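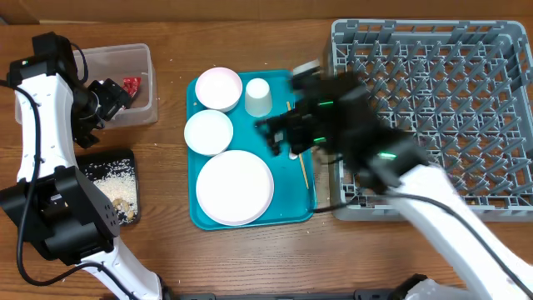

Who clears the trays once the robots come in?

Mostly the same people who cleared them before, for the same wage, with a new set of things to watch.

The staff canteen at Bhatia, a packaging plant on the edge of Skunside, serves 199 lunches on a normal shift. Since September, part of the dishroom behind it has belonged to a pair of robot arms supplied by a firm called Brilex. The arms sort what comes back from the dining room. Cups and bowls go to the rack, leftovers get scraped away, and the tray is supposed to end up bare. The company's brochure calls this "freeing people for meaningful work." I spent four lunch services in the dishroom looking for the meaningful work.

What I found first was a woman in rubber gloves turning cups upside down. The arms do better with a cup that is already standing on its rim, so she flips them before the trays reach the table. She also pulls out paper napkins and anything with sauce running down the side. Before the arms came, she did all of that and then put the dishes in the rack herself. Racking was the quick part, she told me. She could do it while talking.

Nobody has lost a job at Bhatia. Management says so early and often, and it's true as far as it goes. The dishroom had 8 people on the books last year and has 8 now. But two of the part-timers have had their hours trimmed, and the newest hire is listed as a "cell attendant," a title that pays the same as dishwasher and comes with a tablet. The tablet asks her to record each stop and pick a cause from a menu. The menu doesn't include "chopstick," although chopsticks are the thing everyone in the room complains about. They're thin, they roll, and they come back on noodle days by the fistful.

Rice is the other complaint. A person knocks a bowl against the edge of the bin and moves on. With the arms, small leftovers have to be dealt with as a separate step, and grains get into corners where someone with a cloth has to go after them at the end of the shift. The cloth was there before, too. It just wasn't anybody's main task.

I asked the plant's operations office what the system had saved. The answer was a chart projecting that the arms would pay for themselves in 27 months. It counted breakage, which has dropped a little, and sick days for sore wrists, which have dropped more. That second item deserves credit. Racking plates for hours hurts, and the two oldest workers in the room said they sleep better than they used to. I believe them. I also noticed that the chart had no line for cup flipping, or for the roughly half hour a day the attendant spends on the tablet.

Nostau, the contractor that runs the canteen, wants the same setup at its other sites. Its pitch leans on how hard it is to find dishroom staff. The workers I met had a shorter explanation for that – the pay – and were a bit surprised to be asked.

They were not against the machines. One man said he'd happily give them the whole job if they would take the whole job. What bothers him is the pace. When he racked dishes by hand, he sped up for the rush and slowed down after it. Now the rush waits in front of the arms, and he stands beside it, holding the next tray.

The contract comes up for review in the spring. The dishroom staff haven't been asked for their view yet, though the attendant has started keeping her own list of stops in a notebook, with a column for chopsticks.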